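Cleaning Small White Sneakers on a Tabletop

Apr 19, 2021

I love this job! Little white shoes get grubby faster than anything else in the house, and they clean up so nicely that I end up going to look for another pair. You need a clear table, a mat, and half an hour (plus drying time, but you can ignore them for that part).

What to gather

A blue mat or any flat sheet that can take a splash
A soft toothbrush and an old dry one
A bowl of lukewarm water with a few drops of dish soap
Two white cloths, and they really should be white
Paper towels for stuffing

Set up the table

Clear everything off and wipe the top down. I like a strong color under white shoes, and blue is my favorite, as every missed smudge jumps out at you against it. My mat is an old one from Aasen, and it has been through more than 10 pairs by now. Turn it whichever way suits your brushing hand and put one shoe on it at a time.

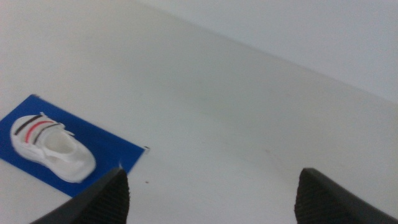

Start with the dry brush. Knock the loose dirt out of the seams and along the edge of the sole, then shake the mat off over the trash before any water comes near it. Wet grit just gets pushed around.

Next, dip the soft brush, tap off the extra, and work in small circles from the toe back. If your pair has colored stripes, go along them instead of across, and use a corner of damp cloth for the last bit. Red trim makes me nervous, so I always test a tiny spot first!

Soles can take more scrubbing. A dab of plain white toothpaste does wonders on scuffs. Leave it on for 2 minutes and wipe.

Finish and dry

Go over the whole shoe with a clean damp cloth until no suds come up, then stuff it with paper towels. Slide the mat off to one side and wipe down the tabletop, right to the back where it meets the wall.
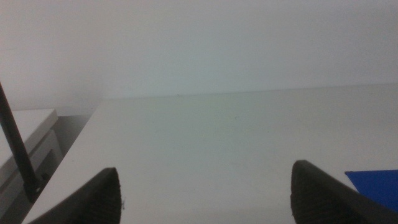
Let the shoes dry at room temperature overnight, well away from heaters. Change the paper towels once if they feel soggy. Laces can soak in the leftover soapy water in the meantime, then get a good rinse and hang over a towel rail until morning.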